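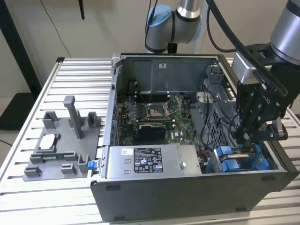
Workcell during a drive bay task. Chassis on its side, fixture plate to the left.

Julumer Desktop Disassembly Set — data card and cell rules

Maintainer: Ese Dauda
Last revised: 30 September 2024
Status: open to partner sites, Darkberg and Perivon

What this covers

Julumer is a collection of teleoperated and scripted episodes in which robot arms handle parts of desktop computers. This card sets out the rules a site has to follow before its episodes are accepted into the set. It also says how the files are labelled. It does not cover arm calibration, which is in the Duangkaew setup notes.

If a rule here conflicts with your site's own safety procedure, follow the site procedure and tell us. We will flag the affected episodes in the metadata and sort out the wording later.

Preparing the computer

1. Disconnect mains power and remove the power cord from the cell completely. Unplugging it at the wall and leaving it coiled on the table is not acceptable.
2. Hold the power button for a few seconds after the cord is out. Leave the power supply sealed. No episode may involve opening a supply, and submissions that do will be refused.
3. Remove storage that has ever held personal or company data and wipe it or destroy it under your own policy. Do this before the machine enters the cell.
4. Cover or remove asset tags and any label with an owner's name. Manufacturer's labels and regulatory markings can stay.
5. Lay the chassis on its side with the open side up. It must sit flat and must not rock when pushed by hand at the corners.
6. Check the sheet metal for burrs. File them or tape them, and note it in the episode log.

Fixture plate

Small parts go in holders, never straight on the table. Slots and gaps in a table top will swallow a screw and scratch a processor. The plate sits on the left of the chassis and stays in the same place for the whole session. If it gets bumped, stop, reseat it and start a new episode.

Processors go in the low cradle. Memory modules are supported at the ends. Anyone loading the plate by hand wears a grounded wrist strap, and this applies to dead boards too — we don't want people learning two habits.
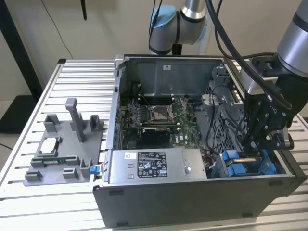

Processor and memory module on the plate, second arm behind the chassis.

Operating rules

Two people are present for any episode with both arms enabled. One operates and one has the emergency stop within reach, with no other job. For single-arm episodes one trained person is enough.

Keep hands out of the cell while either arm is enabled, including for a quick cable tidy. Pause, disable, then reach in.

Reduce speed inside the chassis. The limit is in the site config and must not be raised to save time. Approach the drive bay from above, and check the hose and cable run on the arm before each descent so that nothing is dragged across the motherboard.

Set grip force for the softest part you expect to touch. Plastic caddies and latches crack well before sheet metal bends. If a part won't release, back off after 3 tries and mark the episode as failed. Failed episodes are wanted. Please don't delete them.

Loose cables inside the case are part of the task and should be left as they fall, with one exception: anything that could loop around a finger is moved aside before recording begins.

Recording

Each episode needs a fixed view of the workspace and a wrist view. Start both before the arm moves and stop both after it is parked. Clean the wrist lens at the start of the session. Bare metal throws a lot of glare in close views, so set exposure with the gripper lowered to working height, then lock it.

Stop recording if a person's face comes into any view. Blurring afterwards is accepted only for material recorded before January.

Wrist views should show both fingers and the part being held, without the operator having to change the grasp for the camera.
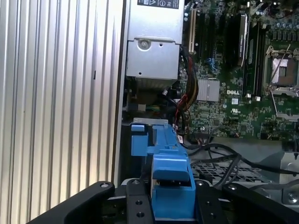
Labels and file layout

One folder per episode. Each contains the video streams, joint states, gripper width and a short text log. The log gives the site, the task name, the outcome and any rule that was not met.

Task names come from the shared list. Use "drive_caddy" for anything in the bay, even if the part is a latch or bracket, and put the detail in the log. Outcomes are "done", "partial", "failed" or "stopped". Use "stopped" whenever a person ended the episode for safety, whatever the state of the part.

A site's first submission should be about 100 episodes. We check those by hand and send back comments before accepting more.

Known gaps

Most chassis in the set are office towers. Small form factor cases and laptops are not represented. Colour balance differs between fixed and wrist cameras and has not been corrected. Glare on metal parts is left as recorded.

Reporting a problem

Report damage, near misses and mislabelled episodes to Ese Dauda through the project tracker. Include the episode folder name and leave the original files where they are until you get a reply.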